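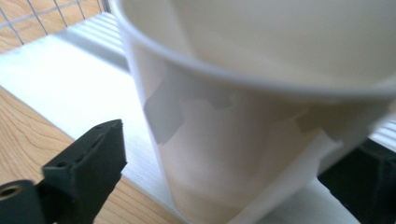 Figure 4. View from the wrist camera with a white paper cup between the two fingers. The outer wall of the cup shows two irregular gray patches just under the rim; the background is largely white.

5.2 Does the grasp-state estimator see the cup?

The controller we inherited from the Nosten stack decides when to lift by asking a learned estimator whether the object is held. The estimator takes one wrist image and returns a score between zero and one. Above a fixed threshold, the planner moves to the lift phase. Earlier reports on Nosten treat this score as a measure of contact. We doubted that reading from the start, and the results in this section have not made us more comfortable with it.

Figure 4 is typical of the inputs that worry us. The cup fills so much of the view that its base is out of sight, and a white cup against a white panel leaves the estimator with little besides the rim and some soft shading to locate the wall. The strongest edges in the image belong to the black fingers. A network trained on such data could score well by measuring where the dark shapes sit and ignoring the cup almost entirely. The finger gap is already available from the encoder at far lower cost, so a camera model that only recovers the gap would add nothing to the system except delay.

To test this we drew 3,000 frames from the Kestness recordings and held out 1,000 of them for evaluation. For each held-out frame we produced a second version in which the region between the fingers was replaced with a flat gray fill. If the score depends on the object, it should fall sharply once the object is gone. For dark or patterned objects it did. For white cups the median score dropped only slightly, and in many frames the planner would still have called for a lift with nothing visible to hold.

One objection is that a gray fill is itself an unusual input, and that a network's answer to an unusual input says little about its normal behavior. We accept this in part. We repeated the test with background texture pasted in from neighboring frames and saw the same ordering of object types, with a smaller gap between them. Neither version of the test is clean. We report both and would not lean on either one alone.

The gray patches on the cup wall raise a separate question. We labeled them "shadow or marking" because the annotators could not agree from single images, and we have left the label that way. The segmentation module has no such category. It often closed its mask along the lower border of a patch, so that the wall was split in two and the grasp point moved toward the rim. Adding brightness changes during training reduced these splits but did not remove them. We suspect, without having shown it, that the module has learned to treat any jagged gray border on a pale surface as the end of an object.

Blur makes the problem worse. In Figure 4 the lower part of the cup and the right finger are both soft, while the thin wires in the far corner are sharp. A simple focus measure taken over the full image would pass this frame, and the filter in the original pipeline is exactly such a measure. We replaced it with one computed only near the fingers. Of the training candidates that passed the old filter, 2,409 also passed the new one. Retraining on the smaller set gave a modest improvement on white cups and a small loss on everything else. Whether that is a good trade depends on the task mix, and we would be wary of anyone quoting a single average over both groups.

We also compared the estimator with the Adamczyk baseline, which uses finger position and motor current and no image at all. Across the 6 object classes the image model was clearly better on two, level on three, and worse on white cups. This result is less flattering than the pooled accuracy given in Table 2, and we think it is the more useful one.

Two limits should be stated. All frames come from one gripper design, and a lighter finger color might change the picture considerably. The baseline was also tuned by us, on our own recordings, which may favor it. Section 5.3 repeats the comparison inside the Floneo planner, where a wrong lift decision can be followed by a second attempt and the cost of a mistake is therefore lower.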